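November, 9:40 p.m.

Home late again. I stayed past the end of shift to finish the handover sheet for the night crew, and then the bus sat at the depot with the doors open for what felt like half an hour. Soup for dinner, standing up.

The second cell went live this morning. Everyone calls it by the maker's name, Veltura, as if it were a new hire. "Ask Veltura." "Veltura's down." It takes the full trays off the end of the wash line and stacks them in the racks, which used to be my job and two other people's. Management said in the spring that no one would be let go over it, and so far that is true. One of the three of us moved to packing, one went to days at the Ostitcombe site, and I was sent on the training. So now I watch the arm do what I did for 7 years.

The target is 300 trays an hour. We did 200 on a good shift with all three of us lifting. Today it did better than we ever did for the first part of the morning, then it started stopping. It would go down to the tray, wait, and back off. The screen gave the same message each time, which was that it could not find the edge. I cleared it and restarted it, and it would run for a while and then stop again. I wrote down the time of every stop, because the engineer from Maltton asked for that and because I like having something to show when I am asked what I did all day.

My back does not hurt tonight. I want to put that down because I complain enough in here. In the old days by this hour I would be on the floor with my feet up on the couch. My eyes are tired instead, and I have a headache from the screen.
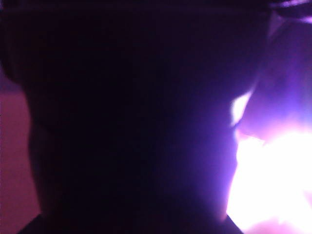 What I miss is the talking. With three of us at the end of the line you could get through a whole morning on one story. Now I am at the station by myself and the closest person is across the aisle at packing with ear protection on. We wave. At break I went and sat with them and they were in the middle of something I hadn't heard the start of. Nobody was unkind. I ate my sandwich and listened.

The pay question is still open. I went up one grade for the training, but the shift allowance is worked out differently for operators, and when I put the two slips next to each other there isn't much between them. I asked the office again today. They said it is being looked at. They said that in September too.

The woman on the early shift told me she turns the speed down when she is alone with it and turns it back up before the supervisor's walk. I did not say anything. I tried it myself in the afternoon and it stopped less often. I think the honest thing is to put it in the log, so I did, with the times, and left her out of it. If they want the full rate they should know what it costs in stops. Maltton can argue with the numbers.

One other thing that was good. A tray came down crooked after lunch and I saw it well before the machine got to it, and I hit pause and straightened it by hand. The engineer asked how I knew. I said it was the sound, they rattle when they sit wrong. He wrote that down. I don't know what he can do with it, but he wrote it down.

Tomorrow I have the early. I need to bring my own gloves since the box at the station is all smalls. Also call the Bukhari garage about the brakes before they close at noon, and return the library book. Alarm set for 4:45.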